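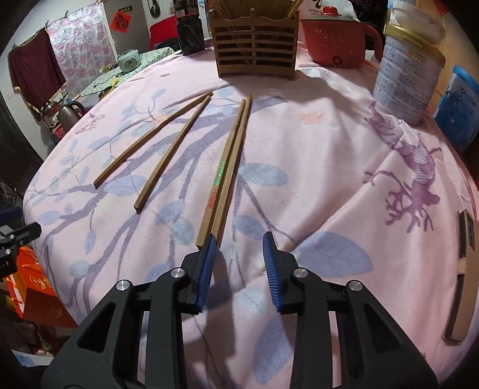
I started Kolholm as a place to dump my notes on regional table words, and it grew into a proper little word list, so now it gets a README. It's a plain text file of what people call things at dinner: napkins, ladles, leftovers, the last piece that everyone's too polite to take. Chopsticks were my first entry, and they're still the one I'd show you first. Look at the four wooden ones on the pink cloth: thick square ends, thin tips, and I still don't have one everyday word for either end! If your family has one, please send it.

**What's in it**

There are 102 entries in `words.txt`, one per line, with the word, the meaning and where I heard it, split by tabs. Another 37 sit in `maybe.txt` (I've only got one person's say-so for each of those, usually mine). Olesia Levchenko cleaned up all the spelling back in January and caught 2 words I'd flat out made up as a kid. They're gone now, sadly.

**Using it**

Open it in anything. The Zidaveck script sorts by meaning if you like that better, but it chokes on accents, so run it on a copy. I keep meaning to fix that.

**Known gaps**

- Almost nothing on breakfast
- Soup is way overdone (I like soup)
- The Giraldo entries have no place names yet

**License**

Take it, change it, print it on a tea towel. Just leave the credits file in.

Last updated 23 June 2022

49 shares
2 comments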